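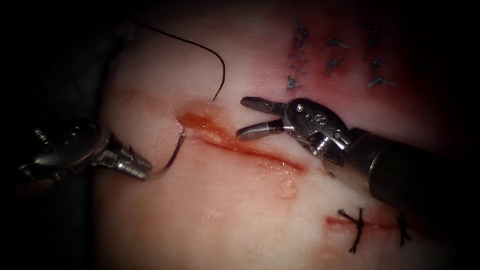 Stitching takes over the Skomell Centre for a day

We use cookies to remember your suburb and keep the site running. By continuing to read Prandden Local you're OK with this. Manage my choices

Prandden's closing day looked like it might be a washout (it bucketed down from breakfast on), but the crowd at the Skomell Centre was the biggest I've seen there, and all of them had come to talk about sewing people up. Surgical stitching, I mean. I'd told a few friends I was off to a sewing day and one of them asked me to pick up some bias binding.

The open day on Saturday, May 14, 2022 was put on by the surgical skills teachers at Skomell, who normally spend their weekends with junior doctors. This time they let the rest of us in. There were 37 places for the hands-on sessions and they went in the first evening, so if you missed out, you've got plenty of company. The talks were open to anyone who could find a chair, or a bit of wall to lean on, which is how I spent the morning.

Szu-yu Hsu gave the first talk and I could have listened to her all day. She started with the needle. If you've only ever hemmed trousers, the curve is the thing that throws you, and she reckons most beginners try to shove it through in a straight line as if they were darning a sock. You're meant to let it follow its own arc, in one side and out the other, with a turn of the wrist. She had us all doing it in mid-air with nothing in our hands! A whole room of grown adults turning invisible doorknobs.

Then she got on to where the point goes in. Too near the edge of the cut and the stitch can tear through, too far back and the skin bunches up when you pull it closed. She likes to see the point go in square to the surface, and she wants the same distance on both sides. "Look before you push," she said, probably five times, and by the last one people were saying it with her.

The practice pads were what I'd been most curious about. They stand in for tissue, and I'd half pictured something like a kitchen sponge. The pale, pinky-white sort with a red slit across it is a fair bit more convincing than that, especially where the cut has a shine on it. The bloke next to me went a bit quiet. He came good after a scone.

Retno Setiawan ran my session in the afternoon (I'd been lucky with the booking) and started us on the plainest stitch going, one loop, tied, snipped, then on to the next. I was dreadful. My first was so tight it puckered the pad, and my second was so loose you could've posted a letter through it. Retno has clearly seen worse, or is very kind, and just said to snip them out and go again from the top of the cut.

What got me in the end was the thread. It's fine black stuff and it goes wherever it fancies. You pull the needle clear, you feel pleased with yourself, and there's a great loop of it wandering off over the pad and getting in the way of the next stitch. Retno's advice was to sort out the slack before doing anything else, every single time, even when you think you can get away with it. I thought I could get away with it. I had a knot the size of a lentil.

One of the first-year nursing students at my bench got four in a row that looked evenly spaced and properly flat, and she got a round of applause from the rest of us, led by me. She says she learned on banana skins at home, and I've since tried this. It's quite good practice, though the banana doesn't keep.

There was a question time after afternoon tea and it ran well over. Somebody wanted to know if it mattered which end of a cut you start from. Szu-yu said people have their habits, and for a longer one some like to put a stitch in the middle first so the two sides stay lined up. Someone else asked whether a neat stitcher at home makes a neat stitcher in theatre, and both teachers laughed and said they'd had quilters come through who were brilliant and quilters who were hopeless. A boy of maybe ten asked if it hurts the pad. Fair question, and he was told no.

The gold coin tins and the cake table brought in $1,697 between them, and that's going towards more pads and thread for the regular classes. Cuadros Bakery sent over the scones and two trays of lamingtons. The lamingtons were gone before the second talk, so I can't tell you a thing about them.

Skomell is hoping to run another open day in December, with more hands-on places if they can get the extra benches. Bookings will go up on the centre's noticeboard and at the library desk. If you're going, tie your hair back, wear sleeves you can push up, and bring your reading glasses. I left mine in the car and spent the first half hour squinting at a thread I could barely see.

Parking is still a pain on that side of Prandden while the kerb works are on, so the bus is the better bet. And whoever picked up a navy umbrella with a wooden handle from the stand near the front door, it's mine, and I'd love it back. You can leave it at the library.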